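Relatório de projeto: comparação de garras em uma célula de dois braços
Disciplina de Projeto Integrador, entrega de maio
Autora: Vy Ninh

1. De onde saiu a pergunta

O roteiro que recebemos partia de uma afirmação do manual da Dirketti: trocar a garra original pela versão de dedos largos "melhora a preensão em objetos do cotidiano". Não há número ao lado da frase, nem lista dos objetos. Resolvi tratar isso como hipótese e tentar derrubá-la com o que tínhamos no laboratório Hoàng.

Comparei 3 configurações. A primeira, que chamo de Iron, é a garra original com o controlador de fábrica. A segunda usa os dedos largos com o mesmo controlador. A terceira usa os dedos largos com o controlador Purkberg, que promete limitar a força no fechamento. O objeto de teste foi uma latinha retangular com tampa decorada, escolhida pelos cantos arredondados e pela tampa lisa, que já tinham dado trabalho à turma anterior.

2. Câmera de punho

A maior parte da análise depende da imagem do punho, e é aqui que tenho mais reservas. Os dedos largos ocupam os dois cantos inferiores da vista e chegam a esconder um canto da lata justamente quando seria útil enxergá-lo. Quem olha só essa câmera tende a achar que o alinhamento está melhor do que está. 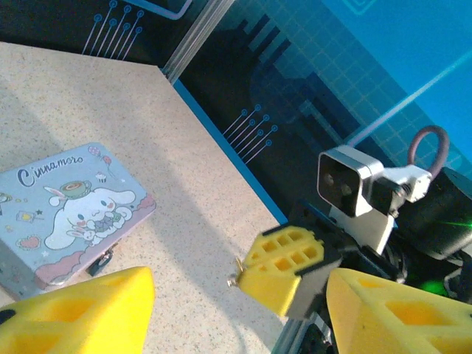 Por que não usar só a câmera de punho, se ela fica mais perto do objeto?
Porque ela se move junto com a garra. Um erro de posição do braço inteiro quase não aparece nela, e a segunda câmera, fixa, serve de referência.

3. Procedimento

Cada configuração fez 5 séries de pegar, levantar e soltar, sempre com a lata reposicionada à mão em um ângulo qualquer. Sei que "um ângulo qualquer" é uma fraqueza: eu escolhia o ângulo e também sabia qual garra estava montada. Gravamos 2,000 quadros por série (mantive a notação do software) e marquei como falha toda tentativa em que a lata girou entre os dedos, mesmo sem cair.

O segundo braço ficou ligado, para verificar se a proximidade das garras atrapalhava a trajetória. Na região central da mesa a folga é pequena e o planejador reduz a velocidade por conta própria, o que contamina qualquer comparação de tempo. Por isso descartei os tempos de ciclo.

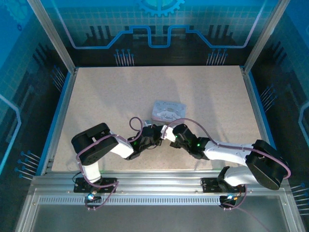
Figura 2. Célula vista de cima, com as garras dos dois braços próximas uma da outra.

4. O que dá para afirmar

Pouco. Os dedos largos seguraram a lata com menos giro do que a garra original, e isso se repetiu em todas as séries. Já a diferença entre os controladores desapareceu quando refiz a calibração do zero da garra — suspeito que o ganho atribuído ao Purkberg na primeira rodada fosse só um zero mal ajustado na configuração anterior. Não tenho dados de força para confirmar, pois o sensor previsto no orçamento não chegou.

Também não aceito a frase do manual como está. Um objeto só não representa "objetos do cotidiano", e 2 colegas que repetiram o teste com um pote cilíndrico tiveram resultado pior com os dedos largos.

5. Pendências

Repetir as séries com outra pessoa escolhendo os ângulos, sem saber qual controlador está ativo. Medir a abertura real dos dedos antes e depois de cada série. Perguntar à Dirketti quais objetos foram usados no ensaio deles; mandei a mensagem e, até o fechamento deste relatório, não houve resposta.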